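Courts & Justice | Grant Reports | Havton Fund

Havton Courthouse Reporting Desk: second progress report

Prepared by Gebremedhin Gebremichael, desk editor

The grant pays for one full-time court reporter, half of an editor's salary, and records fees at the Skulletley County Courthouse. This report covers the six months ending in November.

Getachew Mamo attended court on 84 days in the period. He filed 34 stories, of which nine were on felony trials and the rest on arraignments, plea hearings, sentencings and the county's bail schedule. In the first report we said we would aim for 40. We missed that mainly on account of the Pascual trial, which was set for three weeks and ran for five. Getachew was in the courtroom for all of it, including the two days of argument over the phone records, and could not cover the other divisions while it was going on.

The Pascual coverage was the most read work the desk has done. The daily trial summary went out by email at 6 p.m. and had 2,562 subscribers by the time of the verdict. We kept the list open after sentencing and have moved it to a weekly docket letter. Some people have dropped off, as we expected.
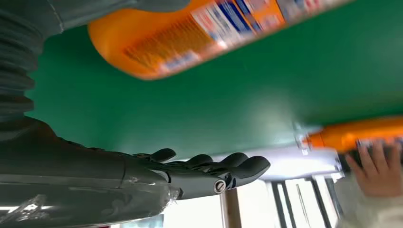

Records fees are over budget. The clerk's office charges by the page for certified copies, and we ordered 355 pages of transcript in the Pondetti appeal alone. We asked for a fee waiver in that case and were turned down. A second request, for the pretrial detention files, is still pending. If it is also denied we will need to move money out of the travel line, which is underspent.

One correction was published. A story on a probation hearing gave the wrong charge for a co-defendant. The defense attorney called us the same afternoon and the story was fixed that evening, with a note at the top. We now check every charge against the filed complaint before a story runs, even when the charge has been read aloud in court.

The bail project has started late. We have the jail roster going back two years, but the case numbers do not match the clerk's numbering for the first eight months, and those entries have to be matched by hand. Getachew is working on it on days when the felony division is dark. We expect to publish the first part in the next reporting period.

We are not asking for a change to the total. We would like approval to carry the unspent travel money forward and to use part of it for transcripts.

Shares: 7 | Comments: 2

Contact the desk | Back to top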